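Chapter 7
Working Out What a Product Costs

Before a business can set a price, it has to know what each unit costs to make. This chapter covers the two basic kinds of cost, fixed and variable, and shows how to combine them into a unit cost. You will need the income statement from Chapter 6.

A fixed cost stays the same however much is produced. Rent is the usual case. Jumico, a small maker of garden lamps, pays 2000 dollars a month for its workshop in Plomside whether it ships one lamp or 334. A variable cost rises with output. Glass, wire, cartons and hourly wages all belong in this group.

Some costs are harder to place. Electricity has a fixed service charge and a variable usage charge, so it is split between the two. Equipment is bought once and used for years, so its price is spread over its working life. This is called depreciation, and it is treated in Section 7.3.

Unit cost also depends on volume. In August Jumico made far fewer lamps than usual, and the rent had to be shared among fewer units. The cost per lamp went up although nothing the firm bought had become more expensive. Students often miss this point, and Exercise 2 returns to it.

Key terms: fixed cost, variable cost, mixed cost, unit cost, depreciation

7.1 Fixed Costs

Start by listing every bill that would still arrive if production stopped for a month. 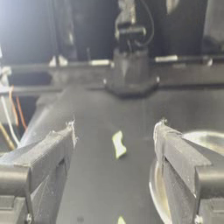

Rent, insurance and loan interest will normally be on the list, along with the salaries of office staff.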